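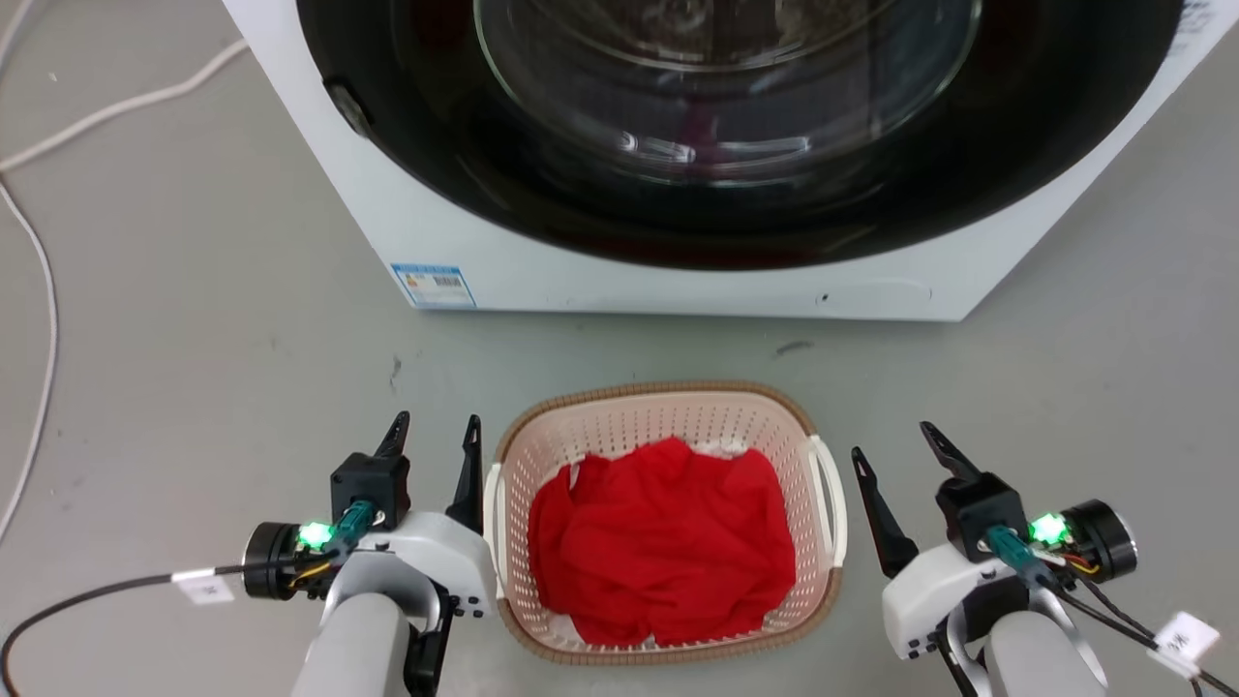
Figure 2. Front-loading washing machine and pink plastic laundry basket on the concrete floor. A red garment lies in the basket, with a patch of white fabric showing beneath it.

4.2 Placing of the basket

Households in the Selberg study kept their laundry in a basket between the bedroom and the machine, but differed in where they put it down. We recorded 1452 loads over the study period and noted the resting place of the basket for each. The most common place was the floor directly in front of the door, as in Figure 2. A basket left there is within reach of the drum, although a person must bend for every item.

The shape of the basket also mattered. Rectangular baskets with a handle on each short side were mostly set down with the long side facing the machine. Round baskets showed no settled position and were moved more often during loading. Baskets with perforated sides allowed some of the contents to be seen from outside, but participants told us that they still judged the load from the top.

This has a bearing on mixed colours. Where a large item had been dropped in last, it tended to hide smaller pieces underneath. In 13 loads a white item went into the drum with dark or red clothes and was noticed only afterwards. Sepp reports a similar pattern for shared laundry rooms in Unuvgate, where baskets were fuller and sorting was done in July only on the machine lid.

Cables on the floor were noted separately and are dealt with in Section 4.4.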